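# Drokach opens its doors, and the robot folds a towel

*2019-10-21*

Drokach held its open day in the old print works at Wukgate, and by the time I got there the coffee was already gone. What was left was a hall with five demonstration bays, a rack of brochures, and a crowd standing three deep at the bay in the far corner. The attraction was a robot arm called Lokus, and its job was towels.

I had asked for half an hour with the engineer who runs the Lokus program. She gave me nearly an hour, between demonstrations, on two folding chairs behind the bay. She asked me to leave her name out, as the company prefers its engineers to speak as the company. I agreed, and then asked her why anyone needs a robot to fold a towel.

"You don't, if you have one towel," she said. "If you run a hotel laundry, you have a cart of them, and then another cart, and the people who fold them leave after a few months. Our customers come to us with a staffing problem. They don't come to us wanting a robot."

I said that sounded like a line from the brochure. She laughed and said it was, more or less, because she had written the brochure.

So I asked about speed. A person who folds for a living is quick. I once spent a March in a hotel laundry as a student, and the women on the tables there could finish a bath towel while looking out the window. Lokus, as I watched it, took 70 seconds on its first towel of the session and 50 on its second. I had a stopwatch running on my phone.

"Those are right," she said when I showed her. "It's slow. We run it slower than we could when the public is here, but I won't pretend the fast setting would beat a person. It wouldn't."

How much slower than it could go?

"I'd rather not give you a number for that. We have one, but it comes from our own bench with our own towels, and you'd print it."

I would have, yes.

The towels were the next thing I wanted to talk about. Every one I saw go across the table looked to be the same kind, and they all came out of a bin that a technician had packed before the doors opened. I asked what would happen if I handed the machine the one from my gym bag.

"Is it clean?" she said. Then: "It depends on the towel. A thick one is good for us, it holds its shape. Thin cotton that's been through the wash 300 times is bad. It goes limp and it sticks to itself, and the gripper picks up two layers when it wants one. Or it picks up none. That's a big part of what we work on, and we're not done with it."

I went and got the towel. It's a thin one, striped, bought for a beach trip and never replaced. She looked at it for a while and then took it to the technician, who shrugged and put it on the table. The arm came down, closed on a corner, lifted, and dropped it. It came down again and got hold of more than it needed, and the towel went over on itself in a sort of rope. The technician pressed a button and the arm backed away. Some people clapped, which I thought was kind. 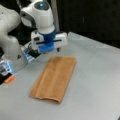 "I could have said no to that," she told me when we sat down again. "Sales would have liked me to say no."

I asked why she hadn't.

"Because you'd have written that I said no."

Fair enough, and it raised my opinion of her, if not of the robot. A demonstration where every object has been picked by the people giving it shows that the machine can do the thing it has been set up to do. I've been to plenty of those. At a trade fair two years ago I watched an arm pour a very nice glass of beer over and over, and when the keg ran out and they changed it for a different one, the arm poured half a glass of foam on the carpet. The stand closed early.

I told her that story. She said she'd heard several like it, and had been standing next to the machine for one of them.

"People come to an open day and they see it work and they think, okay, that's solved. Or they see it fail and they think the whole thing is fake. I'd like them to see both and ask what the failure was." She pointed at my towel, which was by now over the back of her chair. "That one failed on the grasp. The arm went where it was told. The fingers closed when they were told. It had the wrong idea of where one layer stopped and the next one started. That's a seeing problem, mostly, and some of it is a touch problem, and we have nearly no touch."

Nearly none?

"It knows how far the fingers have closed. It knows a little about how hard. You, with your hand, you'd rub the edge between two fingers and feel that it's double. You wouldn't even notice you were doing it. We can't do that yet on this machine."

The brochure, which I had in my lap, says that Lokus "feels its way through any fabric." I read that aloud. There was a silence.

"I didn't write that page," she said.

We moved on to who has bought one. The answer is a single paying customer, an industrial laundry called Lockwood, which handles sheets and towels for hotels and a few clinics. Lockwood has had two arms since March. I asked whether I could visit, and she said I'd have to ask Lockwood. I asked whether the arms were folding towels in there every day.

"They're folding one kind of towel," she said. "One size, from one hotel group. Everything else is still folded by hand."

And the people who used to fold that one kind?

"They fold the other kinds." She thought about it. "That's what I've been told. I haven't seen their payroll, and I'm not going to tell you nobody will ever lose a job over this. I used to say that at these events. I stopped."

I called Lockwood the following morning. A floor manager there was willing to talk, on the same terms as the engineer. He has 11 people on the folding tables on a normal shift, he said, which is the same as before the arms came in. He doesn't dislike the machines. He does say that one of his 11 now spends a good part of the day standing by them.

"It stops, and it wants somebody," he said. "Maybe a towel has gone in crooked, or there's a tag hanging off. It's a two-second fix, but you have to walk over there. So I've got a person walking over there. Then they told me it would need less of that after the update, and I guess it does need less. It still needs some."

Would he buy a third?

"I didn't buy the first two," he said. "Ask upstairs."

I put the part about the person walking over to the engineer in an email, and she replied the same day. She said it was accurate, that the number of stops has come down since spring, and that she wouldn't call the product finished until one person could look after a whole row of arms and be bored doing it. She didn't say when that might be. I had asked.

Back at the open day, the public demonstrations went on until four. I watched three more from the crowd. With the bin towels the arm did well. There's a moment after it lets go when the last fold settles, and people lean in, and I'll admit I leaned in too. It's a pleasant thing to watch. A boy near the front asked if it could do a fitted sheet, and the technician told him that he couldn't do a fitted sheet either.

A man in a hotel lanyard asked about price. He was told that it depends on the installation, and was walked over to a table with two salespeople at it. I followed and asked the same thing, and was told that it depends on the installation. Neither of them would say whether the price covers the upkeep, or what happens to the contract if the towels change. Hotels do change their towels. The lanyard man seemed to be thinking along the same lines, as he asked it twice.

I had one more question for the engineer before I left, and it was the one I'd come with. If she ran a laundry, with her own money in it, would she put a Lokus on the floor this year?

"With one kind of towel, a lot of it, and somebody on the floor who likes machines – yes, I think I would," she said. "With a mixed load, no. I'd wait. I'd come back to the open day next year and bring my worst towel."

She handed me mine. She had folded it herself while we were talking, in thirds and then in half, without looking at it.

*Drokach says the Wukgate hall will open to visitors again in March. Booking is through the company, and visitors who want to try their own towels are asked to say so ahead of time. That rule is new.*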